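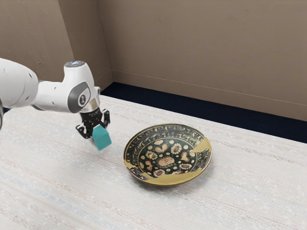 Attendance figures at the Selta school network are recorded twice a day, at 8:40 a.m. and again after lunch. The network's head of pupil data, who spoke on condition that the interview stay with method and leave individual schools out of it, regards the second reading as the more useful one.

"The morning mark tells you who got on the bus," she said. "The afternoon mark tells you who stayed. We had been reporting only the first."

The change followed a review of 434 student records carried out with Plendico, a contractor that handles timetabling for the network. Of those students, 131 had at least one unexplained afternoon absence in a single term. Most had morning attendance good enough to keep them off any list.

Asked whether the pattern tracked family income, she was cautious. "We hold free lunch status and zip code. Neither is a measure of income. I can say the rate was higher at Bullar than at Chang, and that Bullar students travel farther. I would not go past that."

Staff now call home the same afternoon, before 4 p.m. The call follows a fixed script of four questions, one of which asks about work or child care duties. Answers are coded by category and kept for 300 days.

She put the cost at roughly 200 staff hours a term, drawn mainly from time once spent on warning letters. The letters stopped in April.

"We still have no comparison group," she said. "Both schools started in the same week. If I were setting it up again, I would stagger them."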